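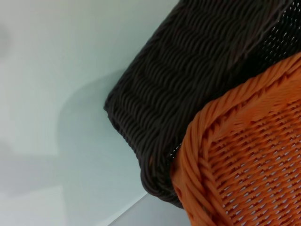
Ok so moving update, week two. The apartment on Walside is officially ours and I am writing this from the floor with my back against the oven, as the chairs are still at my sister's. The kitchen is where I've been putting all my energy, mostly so I don't have to look at the bedroom. I'd forgotten how much stuff lives in a kitchen. Two woven plastic baskets, that's my whole system so far, one for anything that goes near the stove and one for everything else, and if something doesn't fit in either it goes back in the box and I pretend I never saw it. Working great. Mostly.

Anyway the move itself. Ugh. We booked the truck for 8 and it came at 10:40. Then the guy looked at the couch and looked at the stairs and did that sucking air thing through his teeth. It went up in the end, minus one foot, which I have in my coat pocket right now. Needs a bolt. Hardware store had every size but mine.

Cost of the move, for whoever asked in the comments last time: $154 for the truck, plus gas, plus pizza for the people who carried things. I had budgeted less. I always budget less. I don't know why I bother with the spreadsheet.

Daryna Bilyk (hi Daryna) came over on the first night with soup and a drill. She put up the curtain rod in the front room in the time it took me to find the bowls. It's slightly crooked and I'm leaving it. She also told me our street used to be all bakeries, which explains the vent thing in the hallway maybe?? Will ask the landlord if he ever picks up.

Things that were broken on arrival:

one lamp (ugly, fine)
the lid of the blue casserole (NOT fine, it was my grandmother's)
a picture frame, glass only
my will to live, a bit

The lid I'm going to try and glue. Has anyone glued a casserole lid? Does it hold up in the oven or am I going to be picking bits out of dinner? Tell me before I do it please.

Neighbors. Upstairs has a kid learning the trumpet. Same four notes. I've started humming them in the shower. Downstairs left a note under the door on the second day and I thought oh no, here we go, but it was the wifi password "untill yours is set up." I nearly cried. Made them banana bread, which sank in the middle, and gave it to them anyway.

The heat works. It works too well really, there's one setting and it's August. I had the windows open at 2 in the morning in a t-shirt and there was frost on the cars. Landlord says there is a valve. I have looked for the valve. If you know about old radiators my email is in the sidebar.

Other news, I finally did the walk from the new place to work. 19 minutes if I get the lights, and there's a hill at the end I'm not going to talk about. There's a coffee place half way with three stools and a very grumpy dog. Coffee is good, dog bit my scarf. I'll be back tomorow.

What's left: the bedroom (all of it), the books, the bathroom shelf, the box marked MISC which is really four boxes all marked MISC, thanks past me. I meant to label by room this time. I even bought the markers. Then it was the last night and I was throwing spatulas in with the winter hats.

Also I keep going to the wrong drawer for spoons. Old kitchen, spoons were left of the sink. There's no drawer left of the sink here, so I just kind of pat the wall. Every morning.

I did throw out a lot before we left and I don't miss any of it yet except the big colander. Why did I get rid of the big colander. I drained pasta with a plate last night and lost a third of it down the drain, and we ate what was left with butter and salt and it was the best dinner we've had here. Second best. The soup was better.

No post next week probably, my parents are coming in December and want to see the place "finished" so I need to at least find the floor in the bedroom. If you sent me a card to the old address the forwarding is set up, I think, I filled in the form twice by mistake so who knows.

Right, trumpet's starting. Going out to look for that bolt.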